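January 14, 2020

Dye bench, Temavville shop. Walnut hull bath, third go.

Started late, the hulls from the October bag were still frozen in a lump and had to sit in the sink. Should have pulled them last night. Wrote that down last time too.

Where we are: Wistley wants a brown on the cotton twill that holds up to home washing and doesn't go pink. First go went pink. Second go was a decent brown at the pot and then came out of the wash test looking like weak tea. Suspect the scour, not the dye. The twill from Dinberg has something on it, a finish or a sizing, water beads on it for a good while before it soaks in. Plain hot water and soap didn't touch it.

So today is mostly about the scour.

Cut strips from the same end of the bolt, marked with thread knots in the corner (ink ran last time, useless). One knot is no scour at all, two knots is soap only, three is washing soda, four is washing soda plus a soak overnight before. The overnight ones went in yesterday before I left. Water in that bucket was yellow this morning, quite yellow, and smelled like wet cardboard. Good sign I think. Poured it off and did a second soak, still a bit yellow. Poured that off too.

Pot at 60 C for the scour to start, then brought up slow to a simmer. Kept it there most of the morning. The thermometer with the clip reads low against the glass one, been saying this since fall, somebody please throw it out or put tape on it. I used the glass one for everything below.

Drop test after rinse and line dry:
no scour - bead sits there, gave up watching
soap - sinks in but slow, leaves a ring
soda - sinks in quick
soak + soda - gone right away, no ring

So soap only is out. Should have done this before the first go and not after the second, but ok.

Mordant: alum with a little tannin first, same as the notes from the fall. Thought about iron to push it darker but iron makes the cotton go harsh and Wistley will feel it. Leaving iron out until somebody asks for it. Weighed the alum off dry cloth, dry dry, off the rack over the heater and not "feels dry." Getachew's strips in October were weighed damp and we chased that for a week.

Dye bath: hulls simmered, strained through the old pillow case, then strained again because the pillow case has a hole. Bath looks like black coffee. Strips all in together, so whatever differences we get are from the scour. Stirred with the long stick every few minutes, more at the start. Don't let them fold on themselfs, the second go had pale creases all down one side and that's where it came from.

Took the heat off and left them in to cool. Ate lunch at the desk. Looked through the swatch book from the Yimer job while waiting, their brown was on wool so no help, though the card for the mordant is worth copying if anyone has time. Handwriting is terrible. 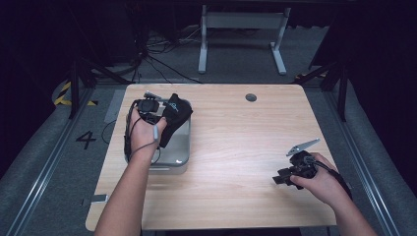
Su-chen Shih thinks the bath is too strong to tell us anything about the scour, and that at this strength even a bad scour will take enough color to look fine until it's washed. Her idea is to split the hulls, run one weak bath and one strong, and see whether the soap strips fall apart sooner in the weak one. Fair. I don't have enough hulls for a full split but could do a small jar version with cut-down strips. Will do that next, see the bottom.

Pulled the strips mid afternoon. Wet they all look the same, dark chocolate, lovely, means nothing. Rinsed till clear. The unscoured one kept giving color into the rinse long after the others quit. Soda and soak + soda quit first, couldn't tell them apart at the sink.

Dry now and by the window:
no scour - blotchy, light patches shaped like the beads, which is kind of pretty and totally wrong
soap - even enough from across the room, up close it's speckled
soda - even, good brown, slight lean to red
soak + soda - even, a shade deeper, less red

Less red is the intresting one. Chih-ming figured the pink on the first go was from the tap water. Maybe. But all of today's strips had the same tap water and the red still moves with the scour. Could be both. Could be the alum. I don't want to say it in the email to Wistley until there's a wash test behind it.

Wash test: cut each strip in half, one half stays in the drawer in the dark, the other goes through 5 washes, warm, the store detergent and no softener. Same as the last round so we can lay them side by side. Machine in the back is still leaking at the front left foot, put the tray under it. Line dry between, not the dryer, the dryer was a separate question and got mixed in last time.

Also need a light test. Tape half of each washed piece under card and leave it in the south window. That takes however long it takes.

Cost, for when it comes up, because it will: washing soda is cheap. The overnight soak is cheap in stuff and expensive in buckets. If Wistley goes ahead with the 2,000 yards we can't soak that in buckets. Ching-wen has a number for the people with the long tank, ask what they charge for a scour on its own with us doing the dye. If it's silly money then soda only might be close enough, the two strips are really near each other. Depends on the wash.

Or ask Dinberg what the finish is. We have asked. Ask again, on the phone this time. If they can send it loom state with nothing on it then half this page goes away.

Gloves: the long pair has a split at the right thumb, my thumb is brown. Need new ones before the next bath. Walnut doesn't come off, vinegar doesn't help, lemon doesn't help.

To do
- weak / strong jars as per Su-chen, soap and soda strips only
- wash test on today's halves
- call Dinberg re finish
- Ching-wen, tank price
- one strip in bottled water, same everything else, to settle the pink thing w Chih-ming
- new pillow case or proper strainer
- pull hulls from freezer the NIGHT BEFORE

Bath is saved in the lidded pail under the sink, still plenty of color in it. Please don't dump it. Shih-chieh, your linen can go in after the jars are done if you want a lighter one, scour it first.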